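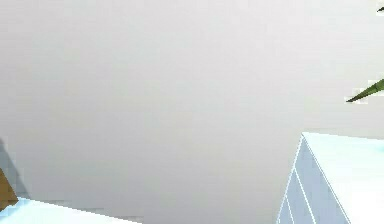 Vol. 14, p. 837

Figure 2. Rendered view, pale backdrop, light blue-and-white block form at lower right.

3.2 Glare and reading speed

Readers in the Erndale group got 300 words of plain text on a light gray page, then the same text on bright white. Same font, same line spacing. Half started with the gray. Sessions ran 50 minutes with one break – too long, several said so on the form.

Gray came out slightly faster for the older readers. No clear diffrence for the rest. Trịnh found the opposite in a smaller sample, but those pages were printed and ours were on screen, so hard to compare. A large bright area next to a dull one (Fig. 2 has both) was not tested on its own.

Scores from the February round were dropped, wrong brightness setting on the Mirex displays. The round was was repeated in full with 14 new readers. Results by age are in the next section.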